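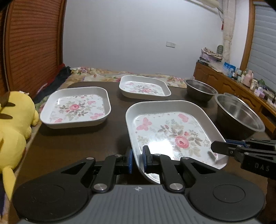

My hand aches tonight, the right one mostly, right across the pad of the thumb. Three hours of squeezing a gripper will do that. Freya Mellor had warned me on my first day that I'd hold on much too tight, and she was right, and I still do it. Today was bowls and trays on the brown table, the white ones with the big pink rose in the middle and the two steel bowls next to them. You put one fingertip outside the wall of the tray and the other one inside, pinch, lift, carry, set down, let go. Then you do it again. I've started seeing those roses when I close my eyes!

We were supposed to get 100 good takes before lunch and I had 40. I'm not going to beat myself up over it because the first hour was pretty much a write-off. I kept moving too fast. When you know exactly where a thing is going you just sort of whip it over there, and then Pauline Treloar looks at the playback and says (very nicely, she's always nice) that a machine can't learn much from a blur. So the trick is to slow down but not so much that you look like you're underwater. She wants it to look like a person tidying up on a slow morning. I told her that's the one thing I'm qualified for.

The two-handed ones are harder. One gripper on each side of the tray, and both have to close at the same moment or the whole thing swings around. I got a little rhythm going by humming. Then Freya asked if I knew I was humming, and of course I lost it completely and had to start the count over.

Had a long talk with Pauline over sandwiches about mistakes. I'd been tossing every take where I fumbled, and she'd like me to keep some of them, the ones where I slip and then catch it and carry on. She says the Pliment batch was so clean that when their arm missed a grab it just froze, like it had never occurred to it that things get missed. I felt kind of sorry for it. So now there's a separate folder for fumbles, and I have to say I'm filling it faster than the other one.

The shiny bowls are a pain. The lip is broad and it slides between the pads if you come at it even a little bit crooked. I tried from the top, I tried from the side, and finally I found that if I tip my wrist in just before I close, it holds. Wrote that down on the back of my task sheet, then remembered we're not meant to all do it the same way. They want different hands and different habits. Freya goes in from the left every single time and I'm the opposite, so between us I guess we make one well-rounded person.

Gallagher called in the afternoon about the kitchen set in Naltotstead. It's mugs and a drying rack, and he wants me there for it in May if I can stand it. I said yes before I'd thought about the bus. It's two buses, really, with that awful wait in between. But I like working in places that look lived in, and the Drevard room with its gray felt and the tape marks on everything made me so gloomy last time. Pauline says the clutter is good for the model too, it has to learn to find a tray with a whole life going on behind it.

Ended up with nearly 100 by the time we quit, not counting fumbles. My last one was the best of the day - slow, level, no wobble, and it came down so softly I didn't hear it touch. And then I reached over to stop the recording and knocked my water into my lap.

Need to buy: hand cream, stamps, something for dinner that isn't eggs. Call Mom back. Ask Freya where she got that wrist wrap, the stretchy one, because if it's bowls again tomorrow I'm going to want it.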